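# Unmarked Stock

September 2019

The contract covered the sorting of unmarked parts in the back store at Trelcombe. It ran to the end of the month. I had a bench, a lamp, a set of calipers, a scale that read to the tenth of a gram and 1,000 bags with a white panel on the front for writing. The parts came in gray crates from the old Flandley works. Most were black. A few were dark gray, and under the lamp the difference was hard to hold on to.

The person who had done the job before me had left a notebook. It contained rules and no explanations. The first rule was to clear the bench before opening a crate. The second was to handle one part at a time and bag it before touching the next. The third was to write down shape before size, and size before weight. The fourth had been crossed out with enough force to tear the paper.

I followed the three rules for the first week and processed 200 parts. Each got a bag, a line in the ledger and a place in the Dadach cabinet, which had shallow drawers and a lock that took either of two keys. The lines read like this:

- Collar, open at one end, small hole in side. Black.
- Strip, knurled one face. Black.
- Bracket, stepped, no hole. Black.
- Collar, open at one end, no hole. Dark gray, or black.

On the second Monday I opened the cabinet and found a collar in the bracket drawer. The bag was sealed. The writing on the panel was mine. The ledger had it as a bracket, also in my writing, with a weight that was right for a collar. I corrected the ledger, moved the bag and put my initials beside the change.

The next morning there were three more. I measured them again. A strip I had entered as plain had a row of teeth along its lower edge. I ran a thumbnail across them to be sure. It is possible to miss a hole. I did not see how I could have missed teeth.

I reported this to Pfeiffer, which held the contract, on the weekly form. The form had a box for shortages and a box for damage. I used the damage box. The reply told me to check the lamp.

I checked the lamp. I replaced the bulb, moved the arm and wiped the glass. Then I turned back to the notebook and held the torn page against the light. The crossed-out rule could be read from behind, with some patience. It said: *Look at the row again before you write it down.*
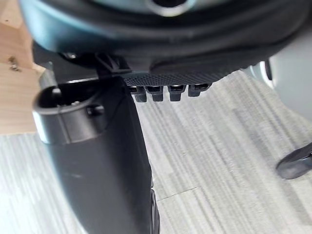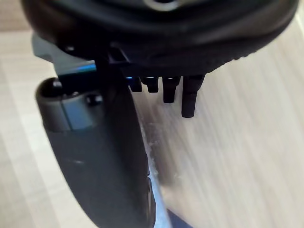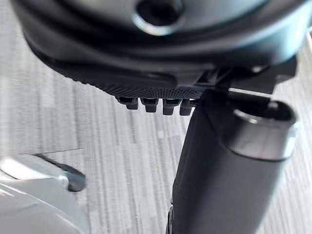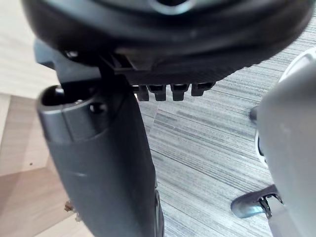 How do you sort black parts that carry no number?

Start with whatever will not change when the part is turned over, such as a hole, a thread or a row of teeth. Divide by that, then measure, then weigh. Leave color for last, as dark gray and black trade places whenever the light is moved.

I copied that out of the front of the ledger, where it was printed in small type, and pinned it over the bench. It had been there from the start. I had taken it for part of the cover.

For the second week I worked by it. I also added the fourth rule back in. I looked at each row, wrote nothing, put the part down, picked it up and looked again. The rate dropped. In four days I bagged fewer parts than I had in the first two. The ledger lines got longer:

- Strip, knurled one face. Row of teeth, lower edge. Right end shorter. Looked twice.
- Strip, knurled one face. Row of teeth, lower edge. Right end longer. Looked twice.
- Same strip as the line above. Right end shorter. Bag not opened.

I did not initial the last line. Initials were for corrections, and I could not say which entry was the one being corrected.

I tried a test. I took one strip, weighed it, drew around it in pencil on the back of a form and locked it in the bottom drawer. I took both keys home. In the morning the weight agreed. The outline agreed on three sides. On the fourth side, the one with the teeth, the pencil line passed through the part in one place and stood clear of it in another. The gap was wide enough to admit the edge of a sheet of paper. I tried it with a sheet of paper.

The form for that week had the same two boxes. I left them both empty and attached the drawing. The reply thanked me for a week without damage.

By the twenty-sixth the crates were down to one and the cabinet held about 700 bags. I stopped correcting the drawers. A bag went in where its panel said, and if its contents had other ideas in the night, the panel stayed as it was. I entered the original reading in ink and any later reading in pencil beside it. Some parts had one pencil mark. A collar near the back had five, and the last was the same as the ink.

I cleared the bench on the final afternoon. The calipers went back in their case and the unused bags went under the bench in their carton. I wrote the three rules out again on a clean page for whoever came next, and then the fourth, without crossing it out. Below it I put the weight of the strip from the bottom drawer, to the tenth of a gram, and the number of teeth. I left the number in pencil.

The keys had to be returned in an envelope. The receipt gave me one line to describe them. I put them side by side under the lamp, looked at the teeth, put them down and looked again.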